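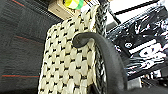

### 4.3 Setting the contact threshold

1. Open **Levuvell > Grip > Contact** and load the profile `woven`.
2. Set the closing limit to 800. The default, 3,242, was chosen by an optimist.
3. Press **Touch** and wait for the trace to settle.
4. If the trace looks like a comb, raise *Smoothing* to 11. Knobbly surfaces do this.
5. Save. The planner won't remember otherwise, and won't apologise.

**Caution:** keep a hand near Stop during step 3.

**Note:** error 296 means the wrist view is stale. Restart the viewer only.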